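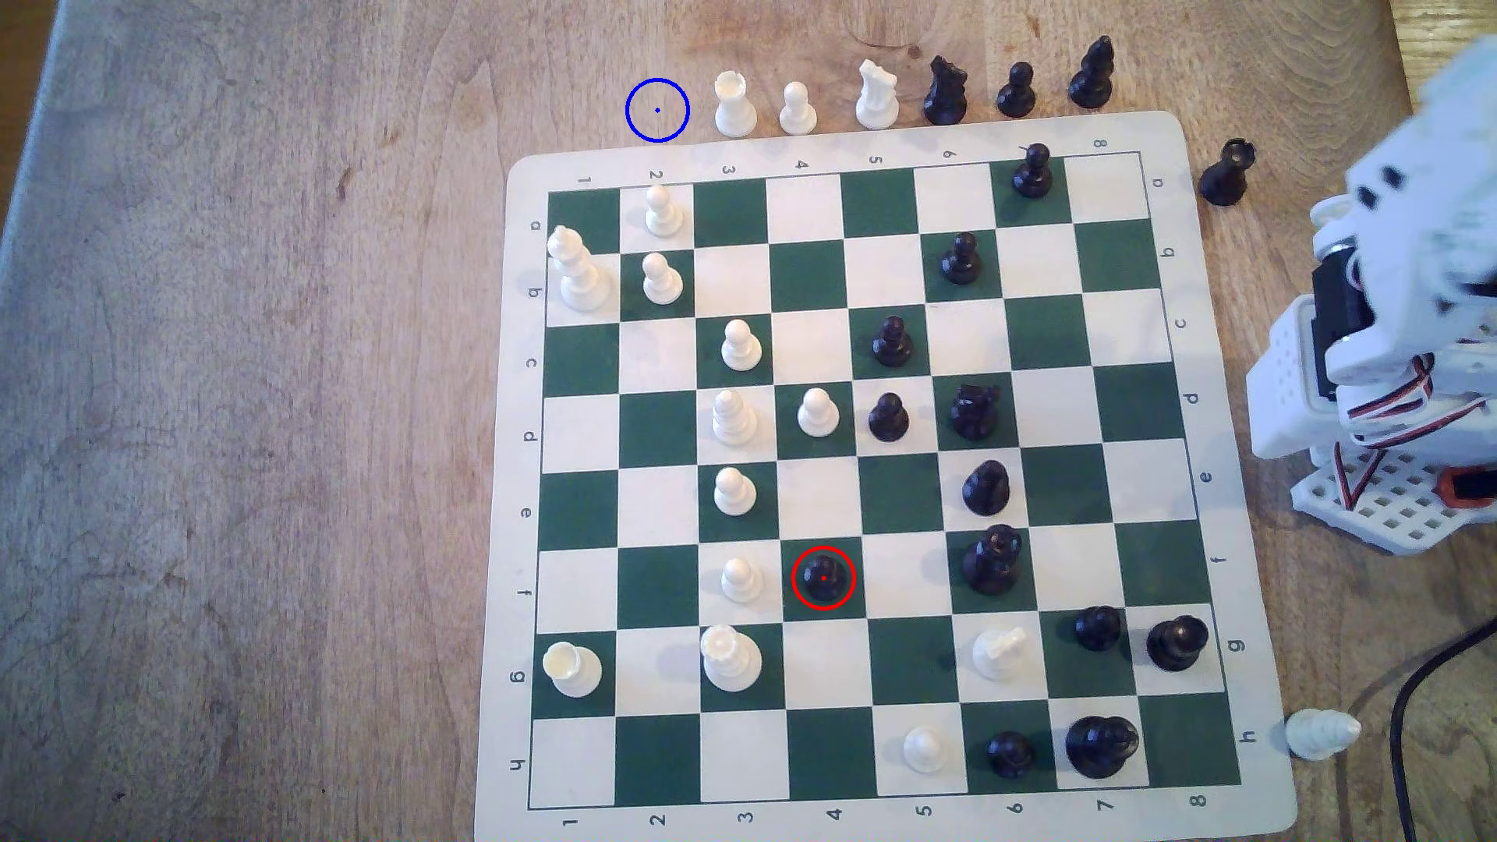
# Club equipment: roll-up boards and pieces

This page covers the playing equipment of the Vosurlow chess group as it stood on 7th June. It is meant for members who set up the room and for anyone replacing parts. Text is by Roya Arabzadeh, with corrections from Bijan Vahidi. Corrections to the notes go to either of them.

## Board

Vinyl roll-up, dark green and white, with a white border carrying the coordinates. Numbers 1 through 8 are printed on two opposite edges and letters a through h on the other two. Players keeping score should agree on orientation before the first move.

New boards arrive tightly rolled. Unroll them face down on a flat table and leave them overnight under a second board. Do not iron them. Clean with a damp cloth and mild soap; solvent wipes lift the green.

## Table

Light wood with a streaked grain in tan and beige. The vinyl can shift on a smooth top, and a board that has moved a few degrees is straightened between games, not during one. Leave a strip of bare table outside the border for captured pieces.

## Pieces

Black and white, upright pattern. The king is identified by the cross-shaped top. Spare pieces come from the Coltov and Petrenko lots, which differ slightly in base diameter. Both fit the squares, but a Petrenko rook next to a Coltov rook is noticeable, so keep the lots in separate bags.

## Captured pieces

Standing in a row beside the board is preferred. Rooks, bishops, knights and pawns of both colors can share the same row. A pawn lying on its side on the table is still a captured pawn, but it rolls — stand it up if there is room.

## Position in play

White is grouped mostly on the left half of the board and Black on the right, with one white knight in among the black pieces. The white king has a pawn beside it. Jayson Sison has asked for complete positions to be written down before any board is cleared, with the side to move noted on the sheet.

## Storage

Roll boards with the printed side out, loosely, and put two in each tube. Pieces are checked by color before bagging. The spares box is the gray Mavik crate on the lower shelf. Zinash Kahsay holds the key until September, then Fionnuala Gallagher.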